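The snack box, again
24th November

I have been putting off the snack box since September. It started as a place to drop the odd packet when we had no shelf space left after the move, and it turned into the place where everything went. By last week I couldn't get the lid down, so after lunch I sat down and went through it.

The rule I set was simple. Everything comes out, I check the date, and it goes back in only if one of us will eat it before New Year. My sister-in-law Maribel Restrepo does this with her whole pantry twice a year and she told me not to taste anything while sorting. I tasted two things. One was fine.

What I got rid of: a bag of crackers that had gone soft, half a packet of dried mango that had turned hard, and four soup sachets with no date on them at all. The oldest thing I found was a jar of sesame paste that we brought from the old apartment and never opened. I gave that one to Percy downstairs, who says sesame paste keeps.

The noodles were the main problem. I buy them whenever they are on sale and then forget - the receipt I found at the bottom was for 29 packets, and I have no memory of that trip. Those now live in the hall closet on their own shelf, and I'm not allowed to buy more until they are gone.

For the things that stayed, I tried standing the packets up like files, the way people do with T-shirts. It doesn't work with food. The stiff ones stay up and the soft ones slide under them, and in a day you are digging again. So I went back to laying things down, with the trays and bigger bags underneath and the small packets on top where I can see them. 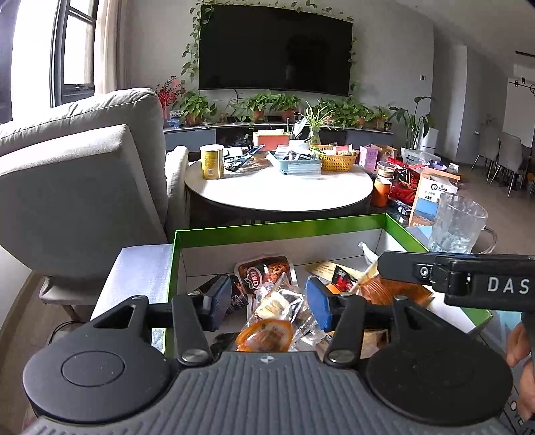
I also stopped trying to sort by sweet and salty. We don't eat that way. Somebody wants a snack, they look in, they take whatever is on top. The only thing I do now is move the older packets up when I add new ones, and that takes a minute.

Tall cartons don't go in the box anymore. They stand next to it, and the box has more room for it.

Nelly asked if I would do the spice drawer next. I said after the holidays. There are seven jars of cumin in there that I know of, and I'd like to finish some of the noodles first.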